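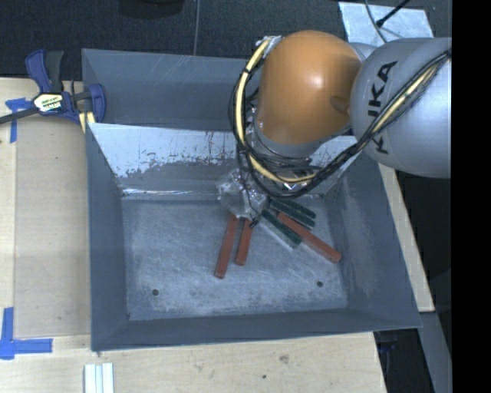

A robot arm reaches into a two-part metal bin.

Waaka water park to open new family river and toddler splash zone in June

There's good news for anyone who has ever spent a hot afternoon at Waaka wishing there was a bit more of it. The indoor and outdoor water park opens its biggest set of new attractions in June, and after a morning being shown round the site we can report that they look like tremendous fun.

The headline act is Flumus, a twisting raft slide that sends families of up to 4 down together. It starts inside the main hall, dips out through the side of the building, loops once over the picnic lawn and brings everyone back indoors for the splashdown. Riders sit facing each other in a round raft, so you get to watch your mum's face as she goes backwards into the first bend. The minimum height is the same as for the park's existing family slide, and smaller children can ride with a grown-up as long as they can sit up on their own.

Younger visitors haven't been forgotten. Skorneo, the new splash zone, takes over the space where the old crazy golf course used to be (a few regulars will miss the windmill, and we're among them). It has tipping buckets, low slides, squirting fountains and a paddling area that never gets deeper than a toddler's knees. There is plenty of seating round the edge for parents, much of it in the shade, and the changing cubicles next door are large enough for a buggy.

"I've wanted a proper little ones' area since the day I started here," said Amrit Thibodeau, who runs the park. "My own two used to get bored in the baby pool after ten minutes. We had some local children in to test it last month and we couldn't get them out again – one lad had to be bribed with chips."

The lazy river has been made longer too. It now winds past the outdoor café and under a pair of waterfalls, one of which can be dodged if you paddle hard enough. The other can't. The water is heated, and the park plans to keep the outdoor stretch running in the evenings, with coloured lights along the banks once it gets dark.

Away from the water, the arcade has been given a fresh coat of paint and 11 more games, including air hockey tables, a dance machine and a very silly racing game in which you steer a shopping trolley. Tickets won in the arcade can still be swapped for prizes at the counter, and any you saved up before the refit will be honoured. Upstairs, the Plusico soft play area reopens with a new climbing wall and a ball pit for the under-fives.

Opening hours will be extended for the summer, with the pools open from 9am and last entry to the slides at 7.30pm. The arcade and café stay open later. A day ticket covers every slide, the lazy river and Skorneo, while arcade games and soft play are paid for separately. Family tickets bought online come with 20 free arcade plays, and children under 3 get in free with a paying adult.

Locals will get the first go. Annual pass holders are invited to a preview evening before the public opening, and can bring a guest each. Places on Flumus that night will be given out in time slots, so it's worth booking early if you want a ride before tea. Anyone who has a pass that ran out during the building work can ask at the front desk to have the lost weeks added on.

Parking remains free, but the lower car park will be shut until the last of the landscaping is done, and visitors are asked to use the entrance by the garden centre. The park's shuttle bus from the railway station starts up again on opening day and will run throughout the school holidays. Towels can be hired at reception, and bookings for birthday parties are being taken now.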